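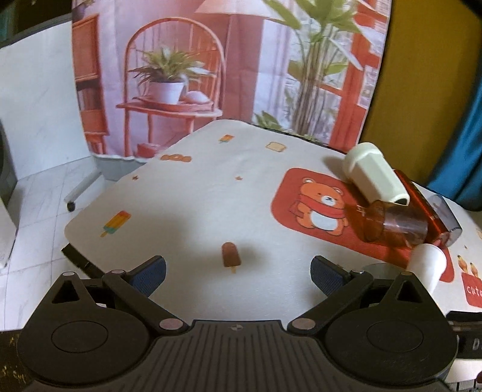
How do I keep a printed tablecloth from sliding around on a low table?

I have a low coffee table in the living room that we use for snacks, puzzles and homework. The cloth on it is a thin wipe-clean one from Tsuji, white on one side with a plain backing. Every time somebody leans on the edge the whole thing shifts, and by evening it's hanging down on one side. The tabletop is smooth and has a metal rim. I don't want to glue anything down, and I'd like to be able to take the cloth off to clean under it. I have tried double-sided tape and it left a residue that took me most of an afternoon to get off. What works?

Posted 3rd July by plodside_renter

Tollolstead
Put a non-slip liner under it, the open mesh kind sold for shelves and drawers. Cut it 2 inches smaller than the tabletop on every side so it doesn't show. Wipe the table with dish soap and water first and let it dry completely, because the mesh won't grip on a greasy surface. Lay the liner flat, then lower the cloth onto it starting from one end and smooth it toward the other. If you drop the whole cloth at once you will get bubbles and have to lift it again.

For a thin cloth one layer is enough. Don't double it up, or you will feel the bumps when you write on the table.

The mesh picks up crumbs. Take it out now and then, shake it outside, and rinse it in the tub. Hang it over the shower rod. I have had the same piece down since January and it still holds.

One caution if your table is varnished or painted: some of the cheap liners stick to the finish in hot weather. Try a scrap in a corner for a few days before you cover the whole top.

For the residue you already have, cooking oil on a paper towel, leave it ten minutes, then soap. Get all of the oil off before the liner goes on.

gravano29
Clips. The steel spring ones for picnic tables. Measure how thick your tabletop is before you buy, mine were too small and popped off. With a rim you need the wider size.

They do stick up a little at the edge so if you have small kids they will pull them off. Mine did.

oldkitchentable
I would go with the liner too, but check the size of the cloth first. A cloth that hangs a long way over a low table gets caught by knees and feet, and no liner will hold against that. Mine hung almost to the floor. I trimmed it so it drops just a few inches past the edge and it moves far less now. Vinyl and coated cloths can be cut with ordinary scissors and don't need hemming. Woven cotton does, or it will fray in the wash.

To mark the line, put something heavy in the middle, pull the cloth straight, and run a pencil along the back using a strip of cardboard as a guide. Cut a bit outside the line the first time. You can always take off more.

If it came folded, the creases also make it creep. Lay it out on a bed overnight with towels on top. I wouldn't iron the coated kind.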